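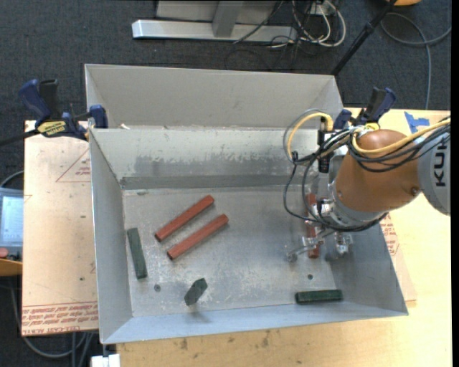
reddish-brown bars and dark green blocks in a gray metal tray

Home Explore Lists Messages Profile

Threads > Moving > The great downsizing

1/ ok so I finally did it, I moved from a two-bedroom to a studio and I have THOUGHTS. long thread, grab a snack

2/ the new place is 354 square feet. I measured it myself with a tape measure at 8 in the morning before signing (the listing rounded up, of course it did)

3/ first lesson: books. I owned 60 cookbooks and I cook maybe four things. kept the one with the good lentil soup and the one my aunt wrote all over. the rest went to the little used shop on Nguyen Street and they gave me store credit, which was maybe not the win I thought it was

4/ yes I came home with three more books. moving on

5/ mugs!! why did I have so many mugs. I live alone. I drink out of the blue one

6/ the couch did not fit through the door. measure the DOOR, not just the room. I ended up selling it on Vondia in one afternoon to a very nice couple with a very big van

7/ bought a Plidska fold-down table for the wall and I love it so much. dinner, laptop, ironing, sorting mail, all of it. took me roughly two hours to hang and I only cried once

8/ someone asked about storage units. I rented one for a month and visited it zero times. so that told me everything about what was in there

9/ what I miss: a bathtub, a closet with a light in it, being able to cook fish without my pillow knowing

10/ what I don't miss: vacuuming!! the whole apartment takes one song now. also my electric bill in May was so low I called to check it was right

11/ if you're thinking about it, start with the kitchen and leave photos for the very end. I did photos first and lost an entire weekend sitting on the floor in my socks

12/ ok going to bed, which is also the living room. ask me stuff, I'll reply tomorrow

Last updated in May on Flollov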